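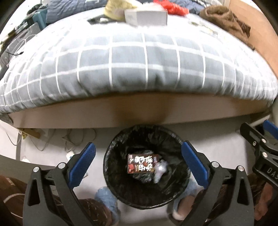
Raised-line county map, how to store and is it worth scanning?

aurelia_k
I have a raised-line map of Grisimari county that came out of a school library when the building was sold. It's heavy paper, embossed from the back, no ink at all. The coast is a solid line, rivers are a double line, towns are single dots. There is a key in braille in the lower corner. The sheet has been rolled for years and I don't want to flatten it under weight and lose the relief. Has anyone dealt with one of these?

hjaiswal
Don't press it. Lay it face up on blotter in a shallow box and leave the lid off for a few weeks. The curl relaxes without help. I did this with a set from Revinville and kept almost all of the relief.

mapdrawer2961
Disagree on leaving it open. Dust gets into the dots and you can't brush it out safely. Lid on, loosely.

hjaiswal
Fair. Mine were in a cabinet, so dust wasn't a problem.

Saranya R
Is there a printer's mark? The Chaturvedi press did county sheets like that, and they reissued some in 2011 on thinner paper. The reissues have a small notch cut in the top right corner so a reader can tell which way is up. The old ones don't.

aurelia_k
No notch. The paper is thick, close to card.

Saranya R
Then it's probably the earlier run. They printed 1000 of each county and most were used until they wore flat.

kashyap_a
On scanning: a flatbed will give you a blank gray page. You need light from one side, low down, and a camera straight overhead. Take one shot with the light from the left and one from the top, because lines that run parallel to the light disappear. I use Mumix to combine the two.

mapdrawer2961
Mumix smooths the small dots away at the default setting. I would keep the two photos separate and post both.

kashyap_a
Turn the smoothing off then. It's the second menu.

Kiran B
I read braille and I'd ask for something else as well -- a typed copy of the key. Photos of embossed paper are no use to me online, however good the lighting is. Half the collections that put these maps up never transcribe them, so the people they were made for get a file name and nothing more.

aurelia_k
Good point. I don't read braille. If I post the key in sections, would you be willing to check it?

Kiran B
Yes, if you type out the dot patterns. Older sheets sometimes use contractions that have since been dropped, so don't correct anything that looks wrong.

hjaiswal
Let us know how the curl goes. I'd give it until October before trying any photos.

aurelia_k
Will do. It's in a box now, lid on, loosely.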